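About Fomell

Robot cells for taking computers apart. Small shop, 2 benches, one product.
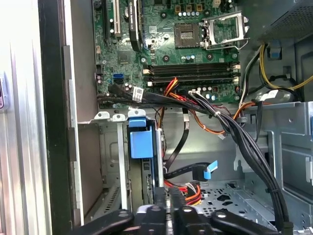 Does it work on anything older than five years, asked one refurbisher on our contact form, or do we have to sort by model first? No sorting. Put the tower on its side with the panel off and the cell works out the rest — mostly. Odd cases get kicked to a person. We'd rather it stop than snap a latch.

What we sell

The Hosero is an arm, a gripper, a wrist camera and a bench plate. Ships on one pallet. Runs off a normal wall outlet. It's built for the boring part of teardown: memory sticks, drive cables, power connectors, drive latches. Processors too, if the socket has a lever it can get at. Screws are still hit and miss, ask us before you buy on that basis.

We also do Kanaan, the service plan. New case layouts pushed every Sunday night, spare fingertips in the mail, phone support from people who have used the thing. 344 layouts in the library so far. Send us a tower we don't know and we'll add it, no charge.

Where we came from

Started in the back of the Mamness recycling yard, stripping desktops by hand. More than 400 a month at the worst of it. Sore thumbs, cut knuckles. First arm was bolted to a door on two sawhorses and dropped evrything. Second one was better.

We still run our own teardown line, same cells we ship. 545 towers through it in February — our best month yet.

Visits

Bring a tower, watch it get pulled apart. Mornings are best, doors open at 8. Please email frist, parking is tight and the loading side has to stay clear.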